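Workshop notebook, Werkcombe, garment bench
10th September

Present: self, Elsie Cosgrove, Paora Henare (afternoon only).

Continuing from the July entries on hanger stock and rail loading. Keegan Tomoana wants a recommendation on hangers for light bottoms before the next order goes in, so most of the day went on that. Shirts and jackets are settled and not reopened here.

Stock position. 3,000 plain wire hangers left in the store, all one pattern: hook, two shoulders, straight bottom bar. Clip hangers down to 48, of which several have lost their grip pads. Rangi has set the pad-less ones aside in the Willon crate. Do not put them back on the rail.

Question being worked on: can elasticated-waist shorts and loose trousers go on plain wire, or do they need clips. Clips hold the waist flat but leave two pinch marks, and on white cotton the marks are still there after a night on the rail. Plain wire leaves no pinch marks but gives a fold line across the leg, and the garment walks along the bar if the rail is knocked.

Method as used this morning:
Garment face up, waistband away from the edge of the bench, legs straight.
Smooth outwards from the centre seam with the flat of the hand. Do not pull on the elastic; it gathers again unevenly and the fold goes off square.
Lay the bar across at the intended fold line, hook pointing away from the hem.
Bring the legs up and over the bar, then lift by the hook.
Hang, leave alone for ten minutes, then mark the position of both edges on the bar with tape.

Fold line position matters more than I had allowed for. With the fold at mid-length the waistband side is much the heavier and the whole thing creeps over. Moving the fold towards the waist improved it. Elsie found the balance by draping the garment over a ruler first and shifting it until it stayed put, then chalking the inside seam. Slow, but it only needs doing once per size. Sizes S and M done. L outstanding, no sample on the shelf.

Bar condition. Many of the wire hangers have a slight sag in the bottom bar from having been stacked under load in the store. A sagged bar lets the cloth slide to the middle and bunch. Checked against the steel rule; anything visibly bowed goes in the reject tub. We straightened a few by hand over the vice and they took a kink at the grip point, so not worth pursuing. Paora suggests storing them hooked on a pole in place of flat in boxes. Agreed, he will put one up behind the door.

Surface. Coated wire is fine on white so long as the coating is whole. Run a scrap of white lining along the bar and both shoulders before use. Two left a faint green line on the scrap, both at the twist below the hook, and were rejected. Look at the twist first, it is where the coating cracks.

Tried a strip of foam sleeve on the bar. Creep stopped completely and the fold line was softer. Against that, the sleeve is another thing to buy and fit, and it picks up lint from the towelling batch. Tried a turn of paper tape at each end of the bar: nearly as good, costs next to nothing, leaves residue if left on over a weekend. Elsie prefers the foam. I would go with the tape for short hangs and foam for anything staying on the rail past Friday.

Bench height: still too low for this job, back complaining by eleven. Blocks from the Mahuika table would do if nobody has claimed them. 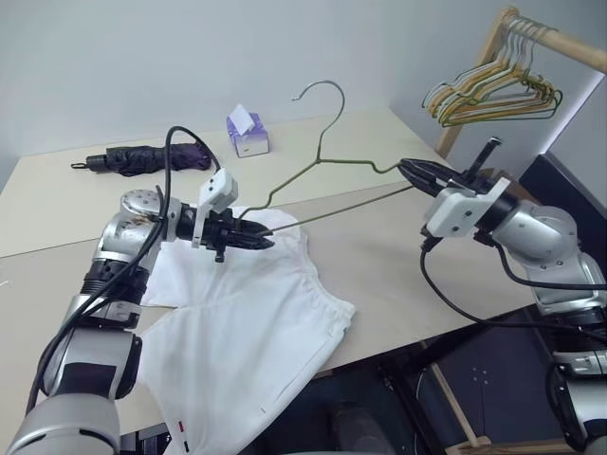 Can the waistband go over the bar instead of the legs?

Threading one side of the elastic over a shoulder wire works for a quick hang, but it stretches that side and the garment hangs crooked, so keep to the fold over the bar.

Rail loading. The rail in bay two took more than 400 garments last season, mixed weights, without bowing. No reason to expect trouble from shorts. Spacing is the limit, as folded bottoms are thicker at the bar than shirts are at the shoulder and the hooks end up crowded.

Provisional recommendation for Keegan: plain wire with tape or foam for all light elasticated bottoms, clips kept for pleated items only. Order 266 foam sleeves from Rinavance as a first lot, enough for bay two. No further clips until we know how the pads hold up.

To do:
L size balance mark, when sample arrives
Residue check on tape, Monday
Ask Facundo Herrera whether the steam cabinet takes a foam sleeve without flattening it
Relabel reject tub, label has come off again
Return steel rule to the cutting room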